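Stistham (laundry robot)

Stistham is a two-armed shirt-folding robot built in the Driritbridge shared workshop in Bloxham. It is named after the street where its first motors were bought secondhand, at a price the seller has since called a misunderstanding. The arms are driven by hobby servos and end in parallel grippers, and construction took 11 months, of which 4 went to cable routing. The results of that effort are a matter of opinion.

The robot works on T-shirts laid on a white table. Both grippers take hold of the cloth, one at each end, while the body of the shirt is brought into a long strip. Sleeves remain a subject of ongoing study. 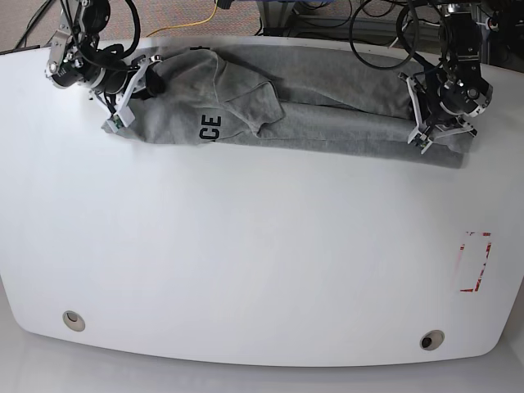
Why does the robot need two arms to fold a shirt?
Cloth slides and bunches when pulled from one side, so the second arm keeps the far end in place.

An earlier version, Onton, had a single arm and was retired in November after a long disagreement with a pillowcase. Its log lists 2993 attempted folds, and the builders' notes describe 90 of them as "fine." The workshop's members continue to fold their own laundry by hand.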